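Bag order, again

Posted April 10, 2025

Third note on grocery packing. The first two covered boxes and the insulated tote, and Endang Tarigan wrote in to ask why I had skipped thin plastic bags. I skipped them because they are harder to pack well, and I wanted a few weeks of ordinary shopping trips before writing anything down.

A box holds its shape when empty. A thin bag has no walls until the contents supply them, so the first two items decide the footprint. I now start with one flat-bottomed item, usually a carton, and set a second of similar height against it. Cans go next to the carton, never on it. Soft fruit and bread go last.

Opening the bag takes longer than filling it. Rub the top edge between thumb and finger until the layers separate, pull one side back, and keep hold of it while the first item goes in. If you let go early, the mouth closes and you start over.

I set my limit at 8 pounds per bag. At 14 the handles stretched on the walk from the bus stop, and one tore at the seam. Tamás Szabó double-bags everything and reports no tears, but he also drives.
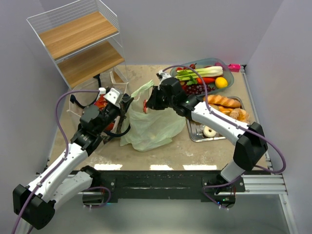

Should small items go in before the bag is fully open?

They can, if one side of the mouth is held up and the item is passed in under it. Small packets tend to catch in the folds, so push each one down to the base before adding the next.

Next time, in May, I will compare paper bags with and without handles. I have 34 of them in the hall closet.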